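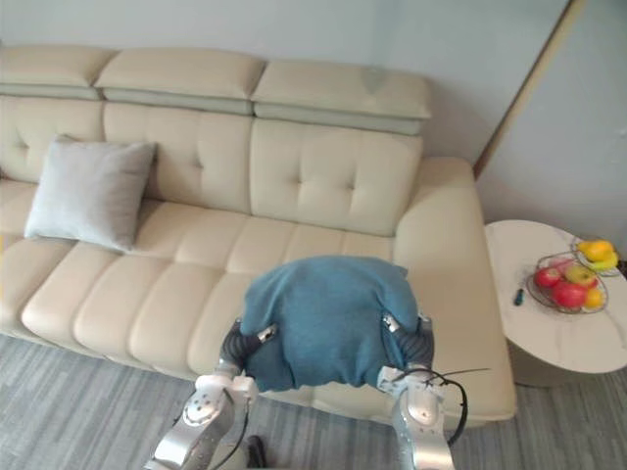
The Office of Unclaimed Effects at Dresstead occupies the ground floor of the former Idia Hotel, and its procedures have not changed in any important respect since the hotel closed. Articles left behind by guests are entered in the register, held for the statutory period, and then released, sold or destroyed. The examination of soft goods takes place in the old residents' lounge. On the day the matter began, an article of teal-blue cloth had been placed on the cream leather sofa, below the buttoned back cushions, with its near edge hanging slightly over the front of the seat. The gray throw pillow had been left where it was, leaning at the left. The register required a description, and the clerk on duty wrote "sweater."

The entry was numbered 1196. It should have been closed within the hour.

The senior clerk, reviewing the day's entries before they were sealed, struck out "sweater" and wrote "towel, thick." The first clerk restored the original word in the margin and initialed it. Under Rule Nine, an entry bearing two descriptions may not be sealed, and an entry that has not been sealed may not be moved to the shelves. The article therefore remained in the lounge, and the examining clerk submitted a request for guidance to the Regional Registry at Fikora.

The Registry replied in March. It observed that garments and linens are held for different periods, garments for two years and linens for one, and that the period could not be determined until the article had been. It asked whether the cloth had sleeves. The Office answered that it had been folded when received, and that under Rule Four no article may be unfolded before its entry is sealed, in order that it may be returned to its owner in the condition in which the owner left it. The Registry thanked the Office for its careful reading of Rule Four and asked to be informed of any change.

There was no change for a considerable time. The lounge was dusted in the mornings. Other articles were examined at the far end of the room and sent on in the usual way: gloves, a bathrobe, a quantity of single socks, a tablecloth that a guest had evidently brought from home. The two clerks worked at facing desks, as the seating plan required, and communicated on the matter of 1196 only in writing. Their notes were filed. It was later found that the file contained very little about the cloth. The first clerk had written at some length about a mother who knitted, and about how a sweater put away by someone who has worn it never lies quite flat. The senior clerk had replied that hotel linen was folded in the same fashion throughout the building for forty years, and that a person who had folded it as a girl, on the third floor, beside a window that would not close, might be expected to recognize it.

The first clerk had not known that the senior clerk had ever worked in the hotel. The personnel record did not mention it.

The notes became longer after that. Several were marked "not for the register." One asked whether the window had ever been repaired. The answer was that it had been painted shut, and that the linen room had been warmer afterward but that the harbor could no longer be heard from it.

On Sun 24 May, a day on which the Office is ordinarily closed, a letter was found in the night box. It was handwritten and gave as its return address the Hjaltadóttir Home for Retired Seafarers. The writer stated that he had stayed at the Idia in its last winter, that he had left in some haste on account of the weather, and that he believed he had left something of his wife's in the room. He was sorry to say that he could not remember what it was. He remembered its color, and that it was soft. He enclosed a room receipt, number 2802, and a money order to cover postage.

Both clerks had come in, separately, to attend to arrears. The letter was read aloud by the senior clerk, standing. It was then read again by the first clerk, who pointed out that the form of claim was defective in that it contained no description of the article. The senior clerk agreed that it was defective. They considered the point for some minutes.
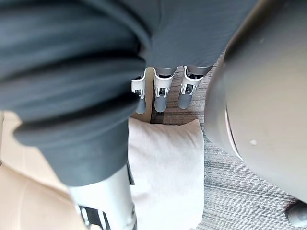 Rule Twenty-two provides that a defective claim may be cured by inspection, and it was under this rule, which had not been used in the lifetime of either clerk's employment, that the lounge was opened and the lamps were lit. The procedure calls for the claimed article to be compared with at least one other of a similar nature. The clerks selected a heavy cloth of charcoal gray, slightly fuzzy, which fell in thick rounded folds and gave back only a little light along the top of each one. An off-white cushion lay ready beneath, faintly wrinkled, with a dip in the middle as though something had rested there before. The gray cloth was agreed to be of a similar nature. When asked to state what that nature was, for the record, neither clerk wrote anything.

The blue article was then considered. It was noted that its upper corners were gathered into points at the left and the right, which the first clerk took for shoulders. The senior clerk did not dispute it. She stated that she had once been taught to gather the corners of a towel in the same way, so that a guest would find it easy to pick up, and that she had always supposed this to be a practice of the house. It now occurred to her that the girl who taught her might have learned it at home, from folding something else.

The comparison was concluded at dusk. The following was entered in the register, in the senior clerk's hand, and countersigned:

"1196. One article, blue, soft. Property of the claimant's wife. Corners gathered by a person who took care."

The entry was sealed. Under Rule Four it was from that moment permissible to unfold the article, and the rule was read aloud so that there should be no doubt. The clerks then wrapped it in tissue as it was. The parcel was addressed to the Home and insured for 3000, the highest sum the schedule allows for goods of unknown kind. The money order was returned with it, together with a printed slip explaining that postage on sealed articles is borne by the Office. There is no such provision - the slip had been typed that evening on the first clerk's machine.

The Registry at Fikora was informed of the change, as it had requested. It acknowledged receipt and noted that the description supplied did not correspond to any class in the current schedule. It proposed to leave the matter open on its own books pending a revision, and asked whether the Office anticipated further articles of the same type.

The Office replied that it did. Examination of soft goods continues in the lounge on weekdays, beginning at nine. The seating plan was amended in the summer at the request of both parties, and the two desks now stand side by side, facing the harbor. The window on the third floor has been scraped and eased, and it is kept open in fair weather.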